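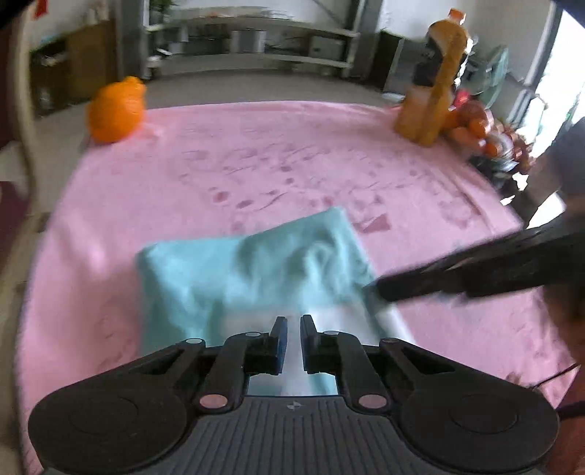 Dirk Brandes thinks I should stop testing fingertips on cloth altogether. His reply to last week's thread was that fabric is too random to compare anything with, and that a set of wood blocks would give me cleaner numbers.

He's right about the numbers. But the job we're buying for is folding and sorting textiles, so cloth is what I test on. Thread on how the two fingertip sets did.

1/ The setup. Two hand-held grippers, one in each hand, same body on both. The only thing I change between rounds is the tips. Set one is the Widetti narrow tip. Set two is the Rathjen wide pad, which is softer and has a shallow groove pattern.

2/ The task is short. Pick up a corner of a cloth lying on a covered table, bring the second gripper in from the side, pull the edge straight, put it down. I ran 574 tries in total, split evenly between the two sets.

3/ A tablecloth under the test cloth matters more than I expected. On a bare table the tips slide along the surface and get under the edge without much trouble. With a tablecloth they can grab both layers. Teal on pink is at least easy to tell apart when I go back through the video.

4/ Narrow tips: better at single layers. If I came in at a low angle and closed slowly, they took the top cloth and left the tablecloth alone most of the time. They're bad at holding on once the other hand starts pulling. The cloth turns between the tips and the corner rotates out.

5/ Wide pads: the reverse. Hardly any slips during the pull. Far more double grabs, and they push up a small ridge in the cloth before they close. On thick hems that ridge helps. On anything thin it doesn't.

6/ Camera notes. Each gripper carries its own camera looking out over the tips. Motion blur is the weak spot. When I move at a normal folding speed, the cloth edge smears and I can't say afterward which frame the contact happened in. Shorter exposure fixes part of that, but then the darker end of the room gets noisy.

7/ The window side is a problem too. Anything facing the glass blows out, and auto exposure then pulls the whole picture around when I turn. I've locked exposure on both cameras now. Should have done that on day one.

8/ Rosemarie Böttcher asked whether the cable gets in the way. Yes, on long reaches. I've been routing it down the right side of the table and it still ends up near the work now and then. A clip at the elbow would probably do it.

9/ Controller: I'm still on the Ilgate board. The trigger reading drifts after long sessions, so I re-zero every 25 tries. It takes 2 minutes. The Grinby board is supposed to handle that by itself, but I haven't run it long enough to say.

10/ Where I am now: narrow tips for picking, wide pads for pulling. So the next round is mixed - narrow on the left, wide on the right. Starting Saturday, same cloths, same table.

11/ Dirk, I'll run your blocks too, as a baseline. Send me the sizes.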